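Grulside Supper Club
Minutes of the planning meeting, Sunday, February 11, 2024

Present: Humaira Bukhari (chair), Nisreen Jaber, Oduor Kombo, Sawsan Abu Hammour
Apologies: Wai-kit Shek

1. Last meeting
Minutes read and approved. Oduor still has the big soup ladle and will bring it next time.

2. Dumpling night
What a menu this is turning into! Nisreen brought two test batches of pierogi, one potato and farmer cheese, one sauerkraut and mushroom, and both plates went fast. Everyone preferred the thinner dough. Sawsan will make shish barak in warm yogurt, with plenty of fried garlic and dried mint on top. Wai-kit sent word that he can do pork and chive potstickers, plus a cabbage version for the vegetarians.
Agreed: four fillings in all, folded the same afternoon and served in rounds so they reach the table hot.
Oduor asked about a sweet one. Humaira loves the idea of plum dumplings with buttered crumbs, but fresh plums are no good right now. Held over until November.

3. Money
Balance is $389 after paying for the steamer baskets. Flour and yogurt will come from Cocco as before. Seats stay at $15, children under four free. Agreed by all.

4. Dough workshop
Sawsan offered to teach folding before the dinner, starting at 2 p.m. — a huge yes from everybody. Nisreen will write up her dough recipe with the resting time on it, as the last handout left that out and several people ended up with very chewy dumplings.

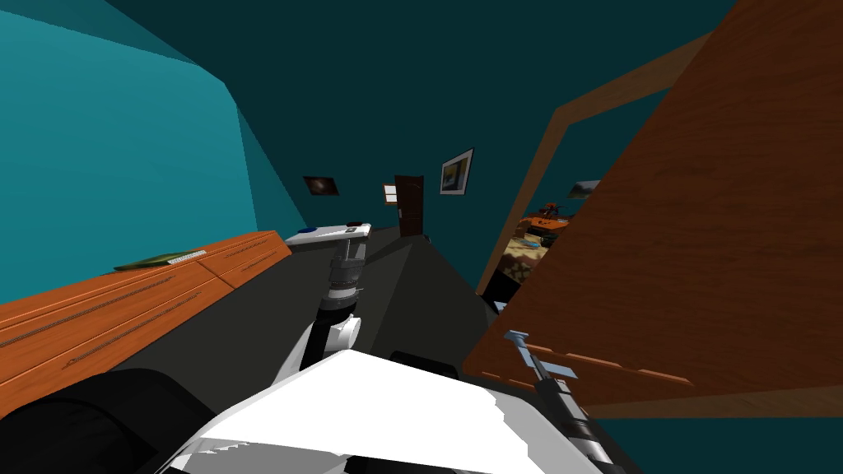 Orange wood dresser with a green book on top, teal walls.

5. Any other business
Oduor would like a pickle swap at the spring dinner. Great response, and Humaira has already promised her lime pickle. Jars to be labeled with ingredients, please, especially anything with nuts or mustard.
Chili oil: Wai-kit to say how hot his is.

Actions
Nisreen: dough recipe to all members
Sawsan: list of tools for the workshop
Oduor: order from Cocco, bring ladle
Humaira: sign-up sheet

Next meeting at Nisreen's, date to be set by email.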